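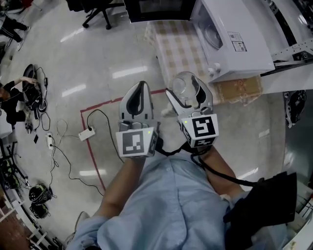

Pálfi commented at the midterm review that a household with one small table does not have a laundry area, only a table that laundry sometimes happens on. The remark was made in response to our first floor plan, which had reserved a full wall for washing, and it changed the direction of the project. The plan was withdrawn and the work described in this report began from the table itself.

1. Purpose of the Project

The Sillgate project asked student teams to propose improvements to a shared living space in which household tasks overlap. Our team was assigned the tabletop: the things kept on it, the cloths that cover it, and the cups and dishes that pass across it during the day. The questions we set were modest. Can a table serve for small washing and for serving drinks without being cleared completely each time? Which items should remain in place, and which should be put away after use?

2. Setting

The room has a polished concrete floor, gray and easy to sweep but hard on anything dropped. The table carries a white and tan checkered cloth that hangs over the side. A second cloth, golden brown with a pattern and a reddish decoration, lies at one end and drapes close to the floor. On top stands a white, box-shaped appliance that looks like a small washing machine, with a round, translucent door in front and two white knobs. A printed label with diagrams is fixed to its upper surface. Clear rounded cups were used for the drinks portion of the work.

The layout was not altered to suit the study. Early drafts from the Gavari team had recommended a bare table, and we considered doing the same, but the residents' questionnaire returned in October showed a strong preference for keeping a cloth. We therefore treated the textiles as fixed.

3. Method

We divided the activity into 4 routines: setting out, serving, clearing, and resetting. Each routine was written on a card and followed in order. After each trial the team recorded where every item had ended up and whether it matched the card. Over 200 placements were logged in this way. Trials in which the table had been used for another class beforehand were kept in the log but marked separately.

Cups received particular attention. They are light, they are hard to see against a pale cloth, and the side of the table is where people naturally set them down. The cards ask for cups to be placed a hand's width in from the side, and for any cup in use to be moved before a cloth is folded or straightened.

4. Findings

The most frequent problem was the long cloth. A cloth that reaches almost to the floor is easily caught by a foot or a chair leg, and whatever stands on it moves as well. Folding the loose end back onto the tabletop reduced this — although two members of the team felt that it spoiled the appearance, and the matter was left to the residents.

The second problem was the appliance. Placed in the middle, it left too little room for serving. Placed at the side, its door could not be opened comfortably with cups nearby. The position finally adopted was toward the back, door facing the open part of the table, with the top kept clear so that the label can be read.

Clearing took longer than setting out in nearly every trial. We had expected the reverse. Most of the extra time went to deciding where things belonged, and a shelf list, adapted from the one used by the Plovanby group, was added to the clearing card.

5. Remaining Work

The resetting card is still too long and will be shortened before the final submission. The team also intends to test a shorter cloth of the same checkered type. Copies of the cards and the placement log are held with the project file — the log in its original handwritten form, and the cards in their revised version.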